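Can a machine tidy a bedroom yet?

stendura_fan41 – 25 November 2025
My bar is low. Pick the wrappers off the bed, put the folded quilts away, deal with the black clothes. Would you trust one with this?
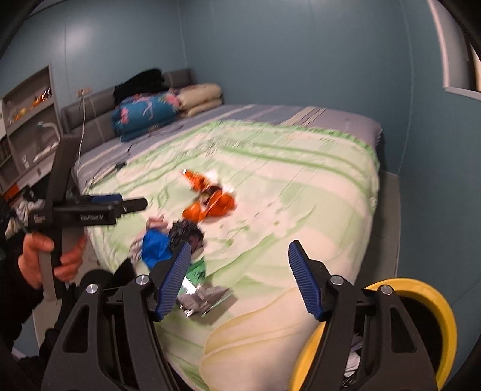
Quilts by the headboard, packets and a blue cloth on the comforter

Lindalva Xavier
Wrappers, sure. The pile of clothes, no way. Our Rasten at the shop sorts boxes all day and still chokes on a T-shirt!

rbastos29
Disagree. Cloth has come a long way since September – it's slow, but I'd give it 15 minutes.

Lindalva Xavier
15 minutes for one quilt, maybe. I'd be done and eating lunch.

stendura_fan41
I'd still take slow over me doing it.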